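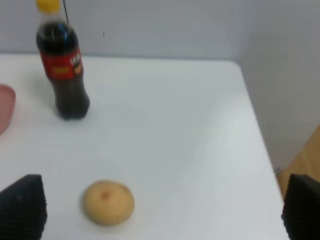

9 septembre 2018

Je me suis inscrite au cours du soir sur l'histoire de l'Afrique de l'Est, à la médiathèque Candau. Le cours compte 17 séances et coûte 70 euros pour l'année, ce que je trouve correct. On commence par les villes marchandes de la côte swahilie : Kilwa, Mombasa, Lamu. À l'école, dans mon pays, nous avons étudié l'Afrique pendant deux leçons, et ces deux leçons parlaient surtout des explorateurs européens. J'ai donc un grand retard à rattraper.

Pour me préparer, j'ai acheté à la librairie Rollaretti un manuel de 300 pages, dans la collection Malhotra. Je le lis lentement, avec le dictionnaire à côté. Le premier chapitre explique les vents de mousson. Les marchands venaient d'Arabie et de l'Inde avec un vent, puis ils devaient attendre l'autre pour rentrer chez eux. Pendant cette attente ils apprenaient des mots, certains se mariaient, on construisait des mosquées en pierre de corail. J'ai relu cette partie deux fois, et je l'ai racontée à ma voisine dans l'escalier, qui a été très patiente. 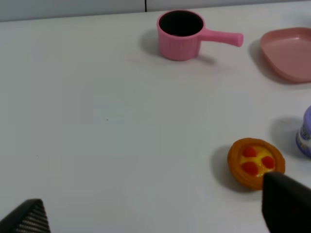 Une petite casserole rose sur une table blanche.

Ce qui me plaît le plus, c'est la langue. Le swahili est une langue bantoue, mais il a pris beaucoup de mots à l'arabe : « kitabu » pour le livre, « safari » pour le voyage. Ma langue maternelle a aussi reçu des mots de ses voisins, et mes grands-parents ne voulaient pas toujours l'admettre.

Je regrette seulement que le manuel passe vite sur la vie des femmes. Il y a une demi-page, et ensuite on revient aux sultans et aux impôts. J'espère que le professeur va compléter. Si quelqu'un connaît un livre en français sur ce sujet, pas trop difficile, je suis preneuse. En février nous aurons aussi une séance sur Zanzibar au dix-neuvième siècle, et je voudrais lire quelque chose avant.

Classé dans : Lectures et cours du soir

3 commentaires

Anonyme
J'ai suivi ce cours l'année dernière. Prenez des notes sur les cartes, elles passent très vite à l'écran.

Lectrice de Velov
Pour Zanzibar, cherchez les mémoires de la princesse Salmé. Ils sont traduits en français et se lisent facilement.

L'auteure du blog
Merci beaucoup ! Je vais demander à la médiathèque s'ils les ont.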